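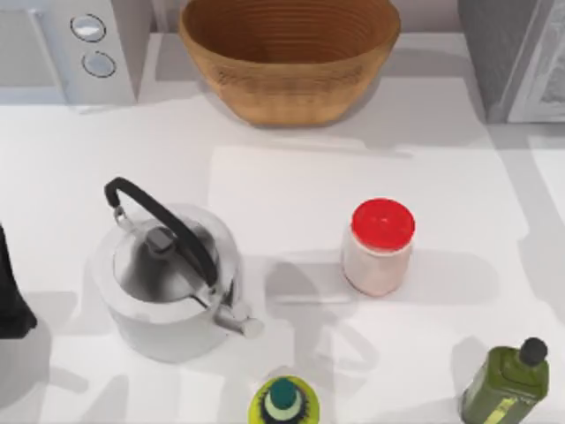 Why Do Shadows Change Shape?

Category: Science for Kids > Light
Shares 1391

Shadows are everywhere. Under your chair. Behind the milk. On a kitchen counter, where they can go all long and pointy and look nothing like what made them. So what's going on? Let's get into it, quick.

What is a shadow?

A shadow is a place where light got blocked. That's it. Light leaves the sun, or a lamp, and zooms along in straight lines. It doesn't bend around your hand to be polite. If your hand is in the way, the light stops at your hand, and the patch of wall behind it stays darker.

So you need three things to get a shadow. A light. Something to block it. And a surface for the dark patch to land on – a wall, a floor, a table, the grass.

No light at all? No shadow. Turn off every lamp at night and your shadow hasn't gone hiding, there's just nothing left to block.

See-through or not?

Some stuff blocks nearly all the light. Wood, metal, you, your cat. The word for that is OPAQUE (say it: oh-PAKE). Opaque things make the darkest shadows.

Some stuff lets nearly all the light through. Clear glass, clean water. That's TRANSPARENT. Faint shadow, mostly at the edges.

And some is in between. Wax paper, a thin curtain, a frosted window. Light gets in but gets scattered about. That's TRANSLUCENT. Middling, blurry shadow.

Go and hold a few things up to a lamp. Not the cat.

Why are shadows long in the morning?

Early in the day the sun is low in the sky. Its light comes in sideways and hits you at a slant, so your shadow stretches way out across the ground. You get giraffe legs.

In the middle of the day the sun is much higher. Light comes down from above. Shadow shrinks up close to your feet.

Late afternoon, the sun is low again, and out go the legs. But now your shadow points the other way! Morning sun is in the east, so shadows point west. Evening sun is in the west, so they point east.

Winter makes it stronger. In November, if you live in the northern half of the world, the sun stays lowish even at lunch time. Long shadows all day.

Telling time with a stick

People used shadows as clocks for thousands of years. A shadow clock is called a SUNDIAL, and the part that sticks up is a gnomon (say it: NO-mon, the g is silent). As the sun seems to move across the sky, the shadow creeps around. Read where it points and you've got the time.

Really it's the Earth that's turning. We're the ones moving. But the shadow works just the same.

There's one in the town square at Trarlow, on a stone post. It has numbers for the daytime hours only. No use having midnight on a sundial.

Why do shadows get weird shapes?

A shadow is flat, but the thing that makes it is not. All the bumps and gaps get squashed into one dark patch. Turn a mug so the handle faces the light and the handle shadow dissapears into the rest. Turn it sideways and there's the handle again. Same mug.

Bendy things are the best for this. Elbows, knees, a desk lamp with a folding neck. One small turn and the shadow grows a corner.

Slanted light stretches shapes too. A round ball can make a shadow like an egg.

And two lamps? Two shadows. Where they overlap it's extra dark, because neither lamp can reach that bit.

Why are some edges fuzzy?

Small light, sharp edge. Big light, fuzzy edge.

A big light sends out rays from lots of different spots. Near the rim of the shadow, some of those rays sneak past and some get blocked. So you get a half-dark border. Scientists call the darkest part the UMBRA and the half-dark border the PENUMBRA.

Distance matters as well. Hold a pencil close to the paper – crisp shadow. Lift it up and the edges go soft.

On a cloudy day the whole sky acts like one giant lamp. Light comes from all over and the shadows almost vanish.

The biggest shadow you'll ever see

Night! When it's dark outside, you are standing on the side of the Earth that's turned away from the sun. That's the Earth's own shadow, and your in it every single night.

Sometimes the moon passes into Earth's shadow. That's a lunar eclipse. The moon can turn a coppery red, and it's safe to look at.

Sometimes the moon's shadow falls on us instead. That's a solar eclipse. NEVER look straight at the sun, eclipse or no eclipse. It can hurt your eyes for good.

Try it: chase your shadow

You need chalk, a sunny day and a friend.

1. Go out at 9 in the morning. Stand still while your friend draws around your feet and your shadow.
2. Come back at noon. Same footprints. Draw again in a new color.
3. Once more at 3 in the afternoon.
4. Measure each one from the heels to the top of the head. Write it down.

Which one was the shortest? Did it move left or right? If a cloud shows up just wait a bit.

Tags: light, shadows, sun, eclipses, easy experiments
Comments (100)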